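# Centro de Estudos Insulares lança volume sobre o arquipélago de Farau

O Centro de Estudos Insulares de Clirdale publicou em março a obra *Farau: território, população e recursos*, coordenada por Nahom Zeleke e Yabsira Adugna. O volume reúne os trabalhos desenvolvidos pela linha de investigação em geografia das ilhas e tem uma tiragem de 1.016 exemplares.

A obra divide-se em quatro partes: meio físico, povoamento, economia e transportes. Os capítulos iniciais tratam da geologia e do clima, com destaque para a diferença de pluviosidade entre a vertente norte e a vertente sul da ilha principal, cujo ponto mais alto ultrapassa os 1.000 metros. Seguem-se dois estudos sobre a vegetação costeira e um inventário das nascentes utilizadas no abastecimento das aldeias.

A secção dedicada ao povoamento foi a que exigiu mais tempo de preparação. Os autores compararam registos paroquiais, cadernetas prediais e listas de passageiros e acompanharam a evolução de seis localidades ao longo de várias gerações. Na ilha de Pranier, que chegou a ter 3.000 habitantes, residem hoje 386 pessoas, distribuídas por duas povoações. O capítulo examina o encerramento da escola secundária, a redução das ligações marítimas durante o inverno e o regresso recente de algumas famílias ligadas à pesca e à cultura de citrinos.

Na parte económica, Yabsira Adugna analisa o mercado de arrendamento sazonal e os seus efeitos sobre a habitação permanente. Nahom Zeleke assina o capítulo final, relativo aos portos secundários e à manutenção dos cais.

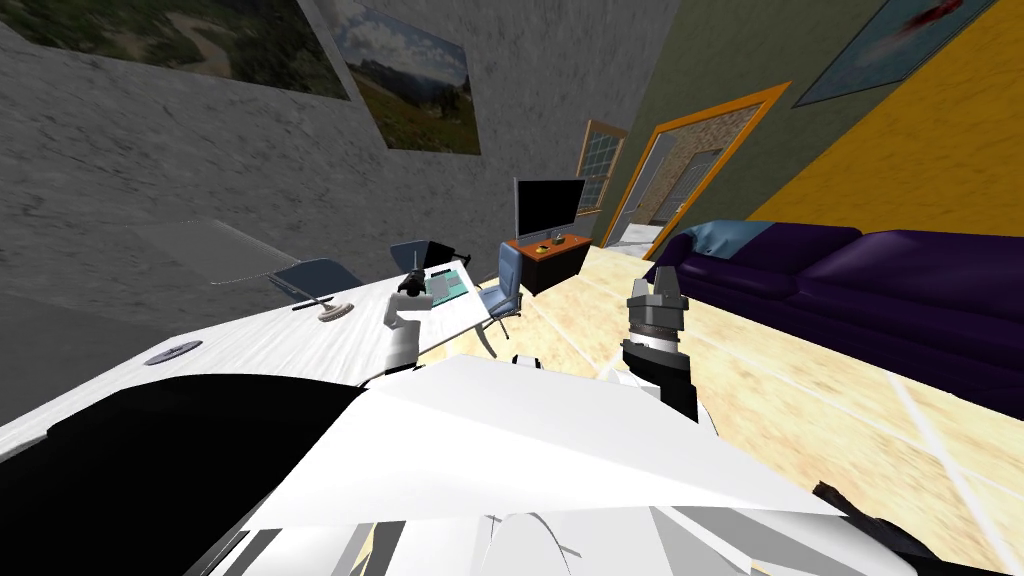
O volume inclui ainda um anexo cartográfico com folhas desdobráveis, preparado pelo gabinete Fujimoto, e um índice toponímico em que figuram as variantes locais dos nomes de enseadas, ilhéus e caminhos. As grafias seguem o uso registado nas entrevistas, com remissão para as formas oficiais.

A obra pode ser consultada na sala de leitura do Centro e adquirida na respetiva livraria. As bibliotecas escolares do arquipélago receberão um exemplar cada, mediante pedido escrito dirigido ao serviço de publicações. A versão digital dos mapas será disponibilizada em data a anunciar.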